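Print this page | E-mail this page

Why Do People Give Things Up for Lent?

Lent is the stretch of weeks before Easter. Many Christians use it to pray more, share more, and go without something they like. Candy is popular. Homework is not allowed, so put your hand down.
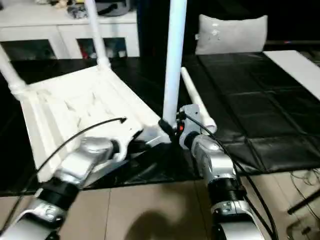
A white chair tipped over on a dark tabletop.

Long ago the rules were stricter — no meat, eggs, or butter for weeks. That left a lot of eggs in the kitchen, and people ate pancakes the day before to use them up. 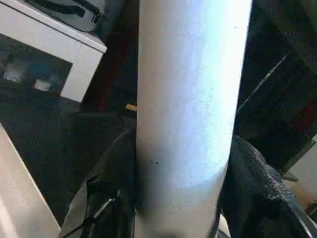
Smooth, pale, and a little shiny.

Giving up chocolate isn't a contest. If your brother lasts 9 days and you last 10, you don't win him. The idea is to notice when you want the thing, and to say a short prayer

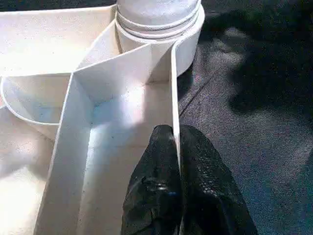

right then, even if it's only "God, I would really like a cookie." Some families also save the candy money and give it away. Ask at your church where it could go.

E-mail this page to a friend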